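Flastbridge : l'atelier sans gluten change d'adresse et passe à deux fournées par jour

2019-09-15

L'atelier de boulangerie sans gluten Valtonen quittera à la fin du mois de septembre le local qu'il occupe derrière la gare de Flastbridge pour s'installer dans l'ancienne imprimerie de la rue de Stadwood. Le nouveau bâtiment offre 297 mètres carrés, dont les deux tiers seront consacrés à la production. Le magasin ouvrira sur la rue, avec un comptoir et quelques tables.

Le déménagement était en discussion depuis l'hiver dernier. L'atelier partageait jusqu'ici une cour et un quai de livraison avec une minoterie classique, ce qui obligeait l'équipe à recevoir ses matières premières très tôt le matin, portes fermées le reste de la journée. La poussière de farine de blé est la principale difficulté pour ce type de production. Dans l'Union européenne, un aliment ne peut porter la mention « sans gluten » que s'il contient au maximum 20 milligrammes de gluten par kilo, et une contamination même légère suffit à faire retirer un lot.

« On a jeté deux lots en trois ans, c'est peu, mais un lot c'est une journée de travail pour tout le monde », explique Gianni Santoro, responsable de la production. Il a dessiné lui-même le plan du futur atelier : un sas à l'entrée, une pièce fermée pour le pesage, les fours au fond et une seule circulation, toujours dans le même sens. Les vêtements de travail seront lavés sur place.

Onze personnes travaillent aujourd'hui pour Valtonen. Deux postes supplémentaires sont ouverts, l'un au pétrin, l'autre à la vente. La direction veut passer d'une à deux fournées quotidiennes, la seconde étant destinée aux cantines et aux épiceries de Jestinthorpe, où la demande dépasse les quantités livrées depuis le printemps. L'atelier sort actuellement 761 pains par semaine, sans compter les biscuits et les fonds de tarte.

La gamme change peu. Le pain de sarrasin et le pain de riz complet restent au catalogue, de même que la brioche du week-end. Une baguette à base de riz et de maïs, vendue à l'essai pendant l'été, sera proposée tous les jours à partir de l'ouverture. Le pain aux châtaignes ne reviendra qu'en saison. Les prix ne bougent pas avant la fin de l'année, indique l'entreprise, qui n'exclut pas une hausse ensuite – la farine de sarrasin a augmenté deux fois en douze mois.

Du côté des clients, l'annonce est plutôt bien accueillie. Ramesh Bhardwaj, qui anime un groupe de malades cœliaques à Stadwood, rappelle que beaucoup de familles commandent encore leur pain par correspondance. « Le pain emballé dépanne, on en a tous dans le placard. Mais un enfant qui peut entrer dans une boulangerie et choisir, ce n'est pas la même chose. » Son groupe demandait aussi que la liste complète des ingrédients soit affichée au comptoir, y compris pour les produits vendus à la pièce. Ce sera le cas, avec une signalisation distincte pour le lait, les œufs et les fruits à coque.

Le stationnement reste à régler. La rue de Stadwood ne compte que quelques places de courte durée et les riverains craignent un va-et-vient de camionnettes avant le lever du jour. La mairie a demandé que les livraisons passent par la cour arrière et qu'aucune n'ait lieu avant six heures. Un point sera fait avec les habitants après les premières semaines.

Le magasin actuel fermera pendant quatre jours, le temps de transporter et de régler les fours. Durant cette période, les commandes déjà payées pourront être retirées au marché couvert, sur le stand habituel, aux heures d'ouverture du marché. Les cartes de fidélité en cours restent valables à la nouvelle adresse. Les clients qui souhaitent constituer une réserve de pain tranché ou de biscuits sont invités à passer commande au comptoir avant la fermeture.

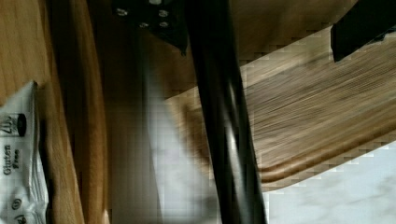

Pour les deux postes à pourvoir, les candidatures sont à déposer directement à l'atelier. Une expérience en boulangerie est demandée pour le pétrin, mais pas pour la vente, et la formation aux règles d'hygiène propres au sans gluten est assurée par l'entreprise.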